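My aunt left me 287 jars of buttons and a note that said "start with the green ones." So that was my May, thanks a lot!

I'd driven up to Lisell on the 6 a.m. bus route (the bus itself quit running years ago, but everybody still calls the road that) and her house smelled like cough drops and radiator. The jars went up both sides of the stairs. I sat down on the bottom step with a bag of chips and unscrewed the first green lid, and under the buttons I found a key and a receipt from the Besside ferry, two passengers, one way.

Now, my aunt got seasick in the bathtub. She never took a ferry in her life, or that's what she told us every Thanksgiving, usually while somebody was passing the yams.

I opened green lids until it got dark. More receipts, a matchbook from the Ouazzani Hotel, a dance card with 200 little pencil marks on it. I called my mother and she went quiet for a long time, and then she asked me if I'd found the red shoes yet. 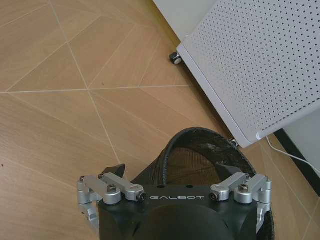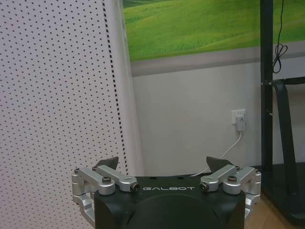 *GALBOT lettering, in both pictures.*

I told her no. "Well," she said, "look under the blue ones," and she hung up on me.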